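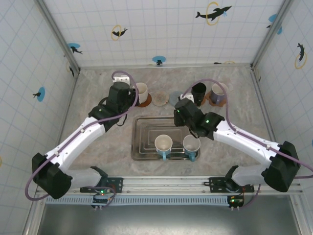

Sorting and Storing Cups in Shared Kitchens

Furnlow Residence Services
Guidance for residents and kitchen staff. Revised 11/2/00.

Purpose

This page sets out the procedure for sorting, checking and putting away cups in the shared kitchens at Inden House and Prandov House. It applies to all cups owned by the residence, white and black alike. Personal cups are covered in the Resident Handbook.

Before you begin

Clear a section of counter next to the cup cabinet. You will need:

A clean dish towel
A tray with a raised edge
Baking soda and a soft sponge
The shelf card for your kitchen

Cups must be fully dry before they are placed in a cabinet. If any moisture remains inside the rim or under the foot, dry it with the towel and leave the cup upright on the tray for 13 minutes.

Step 1. Separate by color

Stand the white cups on one side of the tray and the black cups on the other. Leave a finger's width between cups. Do not nest them at this stage, even if space is short – chips are most often made when one cup is pushed into another.

Step 2. Inspect each cup

Turn the cup under a good light and run a fingertip along the rim. Any cup with a chip or crack is to be withdrawn from use and placed in the gray bin under the sink. Tea and coffee stains show readily on white cups. On black cups, look instead for a dull film left by hard water.

Step 3. Remove stains and film

For stains, rub the inside with a damp sponge and a little baking soda, then rinse and dry. For hard water film, wipe with white vinegar, wait two minutes, and rinse well. Scouring pads are not permitted on either color.

Step 4. Fill the cabinet

White cups go on the lower shelf and black cups on the upper shelf, working from the back to the front. Each full-size cabinet holds 36 cups in a single layer. Cups with handles are placed with the handle to the right. A second layer may be added only in the Gkikas Wing, where the shelves are deeper and a liner is supplied.

Step 5. Complete the shelf card

Write the number of cups of each color on the card and initial it. If the total has fallen below the figure printed at the top, enter the shortage in the kitchen log. Replacements are issued from the main store at Inden House on request.

Annual count

All cups are counted each May. Please return any cups kept in bedrooms or study rooms before the count begins – a reminder is posted on each kitchen door.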